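Asunto: Re: [clamau-atletismo] Plazos e inscripciones para el mitin de pista cubierta

Estimados delegados y delegadas:

En respuesta a la consulta que se reproduce al final de este mensaje, la Secretaría Técnica del Club Atlético Clamau comunica a todos los clubes suscritos a esta lista los criterios que regirán en el mitin de febrero. El texto completo del reglamento se remitirá por el procedimiento habitual – correo certificado a la sede de cada club – una vez aprobado por el jurado.

1. Inscripciones

Cada club podrá inscribir un máximo de 36 atletas, sumadas las categorías masculina y femenina. Las inscripciones deberán presentarse en el formulario normalizado, con indicación del número de licencia y de la mejor marca acreditada en las dos últimas temporadas. No se admitirán marcas manuales en las pruebas de 60 metros lisos ni en las de 60 metros vallas.

Las altas fuera de plazo se resolverán por orden de entrada y únicamente si quedan calles libres en las series. Las sustituciones dentro de un mismo club se aceptarán hasta las 18:00 horas de la víspera.
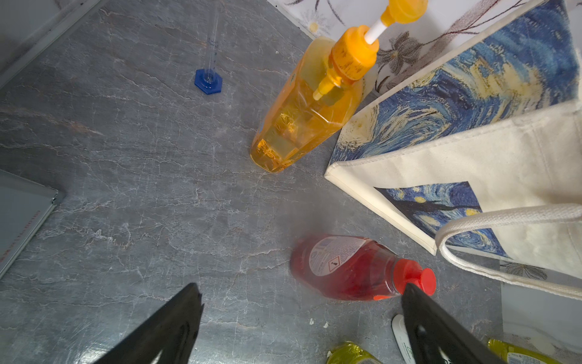
2. Cámara de llamadas

Los atletas de carreras se presentarán 20 minutos antes de la hora oficial de su prueba; los de saltos y lanzamientos, 40 minutos antes. En la cámara de llamadas se comprobarán el dorsal, la equipación y la longitud de los clavos, que no podrá superar los seis milímetros. El atleta que no comparezca en el plazo señalado figurará como no presentado, sin perjuicio de su derecho a participar en otras pruebas de la jornada.

3. Relevos

La composición definitiva de los equipos de 4 x 400 se entregará por escrito una hora antes de la primera serie. En lo relativo a la asignación de calles en la final, se mantiene el criterio de la temporada anterior: los dos mejores tiempos ocuparán las calles cinco y seis.

4. Acceso del público

El aforo autorizado del pabellón Nudden es de 2.185 espectadores. Cada club participante dispondrá de 80 invitaciones, que deberá retirar su delegado en la taquilla norte. Las que no hayan sido retiradas antes del comienzo de la primera prueba se pondrán a disposición del público general.

5. Reclamaciones

Las reclamaciones se formularán verbalmente ante el juez árbitro en los 30 minutos siguientes a la publicación del resultado. La apelación ante el jurado requiere escrito firmado por el delegado.

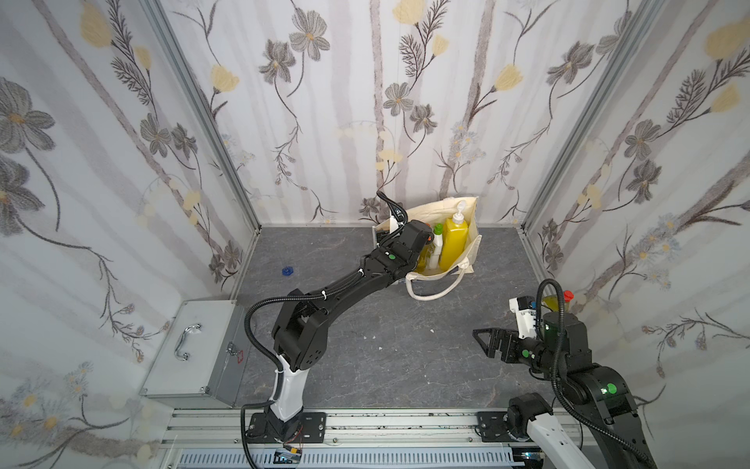

CORRESPONDENCIA ANTERIOR

Pentti Heinonen, delegado del Kauppinen, escribió:

> Estimado señor Nurmi:
>
> Agradecería que se aclarasen dos cuestiones antes de cerrar nuestra
> lista. En primer lugar, si el límite de 36 atletas incluye a los
> suplentes de relevos. En segundo lugar, si los clubes que se desplazan
> con el Dullex pueden compartir delegado, como se permitió en el
> campeonato de clubes.
>
> Reciba un cordial saludo.

Respecto a la primera cuestión, los suplentes de relevos sí computan en el límite indicado. En cuanto a la segunda, dos clubes podrán compartir delegado siempre que lo comuniquen a esta Secretaría al formalizar la inscripción y que la persona designada no figure como atleta en ninguna prueba.

Se ruega que las consultas posteriores se dirijan a la lista – y no a direcciones particulares – para que todos los clubes dispongan de la misma información.

Atentamente,

Pentti Nurmi
Secretaría Técnica
Club Atlético Clamau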